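**Brosgate sets new cleaning and recoating schedule for shared-use tables**

TREDBY, Tue 31 August. Brosgate, which supplies and services furniture for libraries, day centers and community rooms, has published a revised maintenance schedule for tables with printed tops. It takes effect in January and replaces the schedule issued with the Bellamy range.

The main change is to the recoating interval. Under the old schedule a top was recoated when a site reported wear. Under the new one, each top is inspected every 27 weeks and graded on a scale of one to 9. Tops graded 6 or higher are recoated on site. Tops graded 9 are taken out of service and the printed layer is replaced.

Grading covers scratch depth, loss of gloss, edge lift and retained color from markers, paint and ink. Retained color is scored separately from scratches. A top may carry a good deal of color and still have a sound coating, and the old schedule did not allow for that.

The schedule draws on service records for 3734 tables. Edge lift was the most common reason for early replacement, ahead of surface scratches. Most of the affected tops had been cleaned with abrasive pads or left with standing water at the rim.

Approved cleaning products have been cut to 2. Both are neutral liquids applied with a soft cloth. Solvent wipes are no longer approved for routine use and may be applied only by a service technician. Sites holding older stock may return unopened packs for credit.

Recoating uses Nuvureck, a clear two-part finish that cures overnight at normal room temperature. Tables must not be covered or stacked during the cure. The finish is supplied in gloss and satin. Satin is advised for rooms with strong overhead light, where glare makes reading at the table harder.

Existing service contracts carry over without change to the annual fee. Sites without a contract can book a single inspection through the Tredby depot. Printed copies of the grading sheet will be sent with the next invoice. 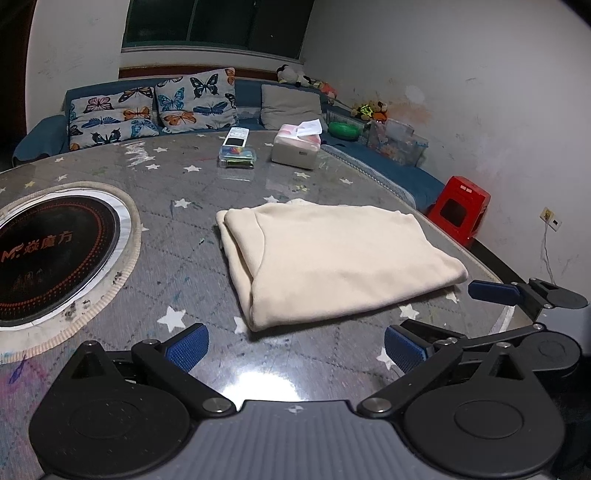
Two of our sites asked whether satin can go over a top that already has the gloss coat, or whether the old coat has to come off first. The schedule doesn't say, and we would need to know before booking for January.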